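In Defence of Keeping the Box

There is a cupboard under our stairs that visitors are not shown. If you open it without bracing the door with your hip, a shoebox will come out to greet you, followed by the carton the kettle came in, followed by a tin that used to have shortbread in it and now has smaller tins in it. My family have views on this cupboard. I have been asked, kindly and then less kindly, when I am going to deal with it, and every January I say that I will, and I take everything out and spread it over the hall floor and have a lovely afternoon, and then I put nearly all of it back.

I have been thinking about it again lately. We are going through one of those spells when every magazine and every website wants us to live in white rooms with one bowl in them. I don't mind a white room with one bowl in it. I have stayed in a few and slept very well. But the advice that comes along with those rooms always seems to begin with the packaging, as if packaging were the easy part, the bit any sensible person could drop into the recycling with a clear conscience, and I would like to put in a word for the other side, if you have the time.

I should say straight away that I am not talking about every box. The brown cardboard that the post comes in can go, apart from two or three good ones for birthdays. Polystyrene can certainly go. I am talking about the box in two parts, a base and a lid that lifts clean off, the sort that watches and fountain pens and decent scissors used to come in and now and then still do. A box of that kind was made by somebody who thought about how it would feel to open. You lift, and there is that small reluctance, a little breath of air going in round the sides, and then it gives. I have met grown men who will take the lid off and put it back on again all the way through a telephone call.

My grandmother had a drawer of them. She lived above a chemist's shop in a flat with three rooms, and she did not have space for anything that wasn't earning its keep, so you might suppose the boxes would be the first thing out of the window. They were the reason the flat worked. Buttons were in one, fuses in another, stamps and a stub of pencil in a third, and one with a cracked corner held the foreign coins that people had brought her back from holidays she had no wish to go on herself. She could put her hand on a darning needle in the dark, and I saw her do it once during a power cut. When she died we found that every lid had a slip of paper inside it saying what lived there, in handwriting that got larger as her eyes got worse, so that you could tell from the size of the word when she had started keeping string.

I came home with the fuses. I have no use for the fuses, which fit nothing in a modern house, but I have kept them in their box, and the box on my desk, and I suppose that tells you what sort of essay this is going to be.

The usual argument against me is about money and it goes like this. You are only keeping the box in case you sell the thing, and you will never sell the thing. It's a fair point and I have lost it more than once across my own kitchen table. I did sell a watch some years ago, a Valderrama that had been a present and never suited my wrist, and the man who bought it gave me 300 pounds with the box, having told me in the friendliest way that without it he would have gone no higher than 200. That is a lot of money for some card and a bit of lining. I told everybody. I am afraid I told them for months. But one watch does not justify a cupboard, and if I am truthful I would have kept the box whatever the man had said, and was a little sorry to see it go with him. The watch I have not missed at all.

So it isn't the money. Nor is it quite thrift, though I was brought up thrifty and it would be a more respectable excuse. I think it has to do with knowing where a thing goes at the end of the day. An object with a box has a home, and an object without one has to be found a place every single time you put it down, and that is tiring in a way we don't notice until we are standing in the bedroom at half past eleven holding a pair of cufflinks. I have watched my own household closely on this. The good pen, which has a box, has been in the family for longer than the dog. The cheap pens, which come in a bag, last until the bag is open.

The people who sell storage have noticed this too, of course, and they would like to sell us the box separately. I went to one of those enormous shops on the ring road last winter, a Prirero, where there must have been 2,000 kinds of container and not one of them with anything in it. I wandered up and down for the better part of a morning. There were boxes with bamboo tops, and boxes with clips, and a whole aisle of clear ones that stacked, and a sign encouraging me to start my journey. I'm sure they are useful. I bought a set of the clear ones myself, from the Nosum range, and put the batteries in them, and they have behaved perfectly well. But I found the place rather melancholy. A box that has never been the box for anything has to be told what it is, and I came out into the car park feeling that I had been round a very large orphanage.

Compare that with the box you already own. It fitted something once, and it knows its own size. The one my reading glasses arrived in, from the optician at Grurkomora, is exactly the right length for sewing scissors, which I discovered by accident and have been mentioning at dinner parties ever since. The long narrow kind takes candles. The squarish ones with a bit of depth are what you want for spare keys, picture hooks, curtain rings and those tiny keys for bleeding radiators, provided you do write it on the lid, as my grandmother did.

And if you are going to sort them — I do concede that now and then they ought to be sorted — then please do it properly, at a clear table, in daylight. Don't do it on your knees in front of the cupboard. Down there everything looks like rubbish and you will be ruthless, and in the spring you will be sorry. Wipe a table down, the plainer the better, and bring the boxes to it a few at a time, and take each one apart so the lid is lying next to the base and you can look at both.
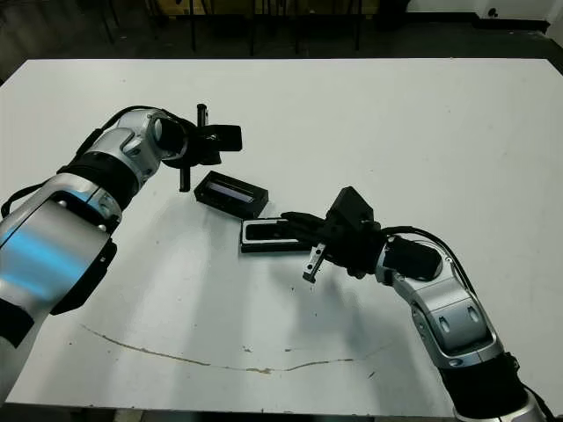

Should you keep a box once the lid and the base no longer grip each other?

Keep it if it is going to live flat in a drawer, and let it go if it is going to be carried anywhere, for the first time you pick it up by the lid the contents will be all over the carpet.

I have a soft spot for the loose ones, I admit. They make very good trays. A base on its own will hold paper clips on a desk or the odds and ends out of a coat pocket, and a lid turned upside down does the same job by the front door, where ours has been catching the car keys for years. In this way one tired box becomes two useful things, and I have never understood why the white-room people don't make more of that. A duster is all the looking after they ask. If there is a scrap of foam in the bottom you can lift it out with a butter knife, or leave it in, if what you mean to keep there is the kind of thing that rattles.

What I would not do is hurry. The books say to hold the object and decide on the spot, and I can see that it gets the job finished by lunch. I prefer to leave mine out on the table overnight. By breakfast you generally know. One or two will look like nothing at all and can go without a pang, and then there will be one you find you have already put something in, a rubber band, or the good tweezers, without any memory of having done so. That one stays. I have a great respect for decisions made in that way, by the hand while the head was busy with the toast.

My daughter, who is the sternest critic of the cupboard, moved into her own place in the autumn. I was under instructions not to bring anything, and I was very good and brought only a cake. While she was finding plates I opened a kitchen drawer to look for a knife — I was looking for a knife — and there at the back was the box her telephone came in, lid on, with a strip of masking tape across it that said FUSES. She saw me see it. We had the cake.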